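Prestent Packing and Sorting Service
Frequently Asked Questions

Prestent is a two-handed tabletop robot offered by Gullotine for packing small goods into divided cartons. The answers on this page apply to both the rental plan and the purchase plan.

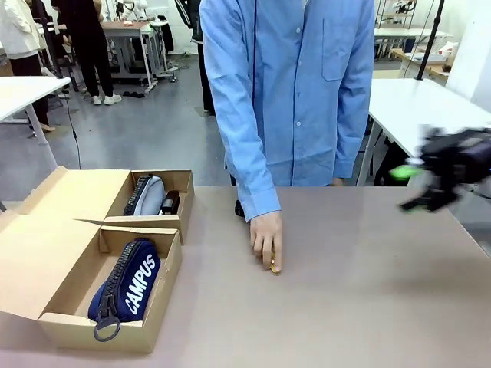 Questions that are not covered on this page may be sent to the customer office through the contact form. A written reply is normally issued within two business days.

What kinds of goods can Prestent handle?
The service is intended for light, everyday items such as stationery, pouches, small boxes and soft cases. Items may be rigid or flexible. Very small flat pieces can be included, but they require a separate trial before a contract is signed.

Is there a weight limit?
Yes. Each item must weigh no more than 1,000 grams. Heavier goods are not accepted under either plan.

Do we need to change our packaging?
In most cases, no. Standard corrugated boxes with one or more compartments are suitable, provided that the lid can be folded fully open and stays open. Boxes that close on their own should be fitted with a clip.

How much space is required?
The work table should be at least 140 cm wide and have a plain, level top. Patterned or mirrored tops are not supported. Please allow clear floor space behind the table for the operator.

May staff work at the table while the robot is switched on?
Staff who have completed the operator course may place and adjust items by hand during setup. All other persons should remain outside the marked area. Loose sleeves and hanging jewelry are not permitted at the table.

How is the robot taught a new packing layout?
An operator arranges the items as they should appear in the finished box, and our engineers record the layout. The process is then repeated with the items in different starting positions. Customers receive a written report before regular use begins — including any items that were dropped or misplaced.

How long does setup take?
A typical layout is completed in one visit. Layouts with mixed soft and rigid items may call for a second visit, for which there is no extra charge.

What does the service cost?
The rental plan is $3,852 per month and covers maintenance, replacement fingertip pads and telephone support. Prices for the purchase plan are given on request.

Who provides on-site repairs?
Repairs are carried out by our service partner, Çetinkaya. Please have the serial number at hand when calling.

Can we see the robot before ordering?
Demonstrations are held by appointment. Visitors may bring up to 76 sample items and their own boxes. Requests should be addressed to Sakda Petchrat, Customer Programs.

Page last revised: 2019-03-08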